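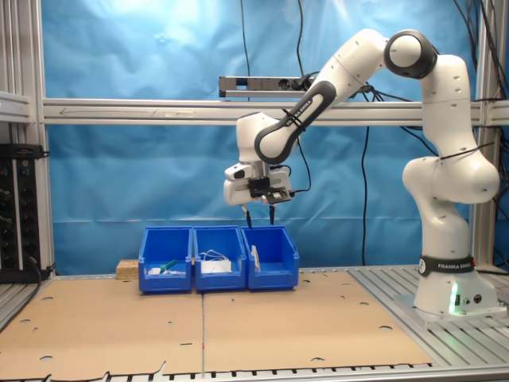
Grurville Tool Library and Repair Club – Bench & Storage Group

THE BLUE BIN PEOPLE

Inside a club that will lend you a pipe wrench for nothing but will not, under any circumstances, let you put it back in the wrong spot

Six minutes past seven in the evening and Abrehet Negash is on the floor with her arm under a shelf. Looking for a washer. Not a special washer. "It has a home," she says, from down there. "It should be in it."

The home is a blue plastic bin. Most things at the Grurville Tool Library have one. Tall at the back, low slanted lip at the front so your hand goes straight in. They stack, they sit tight in a row, they can be hosed out behind the building. Before the bins it was ice cream tubs. Before that, biscuit tins, and before that nothing, just a bench with a century of other people's screws on it.

The building went up in 1924 as a produce store and still smells a bit of onions when it's humid. Rent is cheap. Roof leaks at the Ayele Street end. The club moved in one August with a trailer load of donated gear and no idea where any of it would go.

"We had everything and could find nothing," says Benedikt Bauerfeind. Retired fitter, moustache, keeps a pencil in his sock. He tells me about a bloke who came in for a tap reseating tool, waited most of the night, went home and bought one. They had 3. One was holding a door open.

So, bins. Bought 100 of them from a parts wholesaler called Dakitz that was clearing out its shed, all the one blue, and then had the argument that every club has, about what goes in them.

Benedikt wanted it by trade. Plumbing, electrical, timber, bike. Sensible on paper. Fell over in the first month over cable ties, which belong to every trade and so ended up in none. Somebody else wanted alphabetical and was talked out of it gently over a sausage roll.

What they do now is Abrehet's. She came across from a hospital supply room and doesn't have much time for theory. Bins go by the job in front of you. You're fixing a lamp, you pull the lamp bins, take the lot to the bench, line them up along the back edge where you can see into them, and work in front. When you finish the bins go back to the wall. One trip out, one trip home.

The row at the back of the bench, then. Three in a line is how most people work, says Abrehet, more than that and you start leaning. Hand tool in one, green handle up where you can grab it. White cables in the next, coiled but only just, a proper bird's nest honestly earned. One with barely anything in it, a thin upright bit leaning near the side wall. An almost empty bin is a good thing to have on the go. Somewhere for the part you've just taken off and don't want to lose.

Cables are the sore point. They get a whole clinic to themselves in the cooler months. Benedikt teaches over-under coiling, which he learned doing sound for a church, and he is strict about it. Loop, reverse loop, loop, Velcro. Never round the elbow. "You put a twist in every turn and then you wonder why it fights you." I watch four adults practise this in silence. One of them gets it and makes a noise like she's won the meat raffle.

Even so the cable bins tangle. They always tangle. Abrehet's view is that a tangle inside a bin is a solved problem, becuase you know which bin. A tangle on the bench is a lost evening.

Then there's the cardboard. Flat sheets of it, two laid edge to edge across the table in front of the bins, butted up so there's a seam down the middle. Looks like nothing. I asked about buying rubber mats and got a look. Cardboard is free from the fridge shop. It doesn't let a screw roll the way bare laminate does, you can write on it, you can draw round a part in the order it came off, and when it's had oil and flux and tea all over it you bin it and get another. Some of the regulars date theirs and take them home. Benedikt has kept the one from his first clock.

Offcuts live at the end of the row, beside the bins and never in them. A little block of particle board, say. Handy for packing up a wobbly job or taking the bite of a clamp so you don't mark the good timber. They used to have an offcuts bin and it bred. Now the rule is if it's smaller than your thumb it goes in the rubbish, and if it's bigger than your forearm it goes in the rack.

Labels I expected to be a big thing. They aren't much. Masking tape and marker on the wall shelves, none needed once a bin's on the bench, you can just look in. They did try a label printer, a Rultari, and it ran out of tape at L.

If you want to copy it at home, Abrehet's advice, taken down fast while she was packing up:

Buy them all the same. Mixed sizes wont stack and you'll hate them.
Half full is full.
Don't sort on a work night. Put the odd bits in one bin and do them with the radio on.
Small hand tools on top, never underneath.
Leave one bin empty on the shelf, always.

I borrowed a pair of side cutters on the way out. Signed the book, got told which bin they came from, got told again at the door.

The washer was in Benedikt's cuff.

Grurville Tool Library and Repair Club is open evenings from seven, side entrance on Ayele Street. Bring the broken thing and any bits that fell off it. Clean cardboard always wanted, flat, no staples.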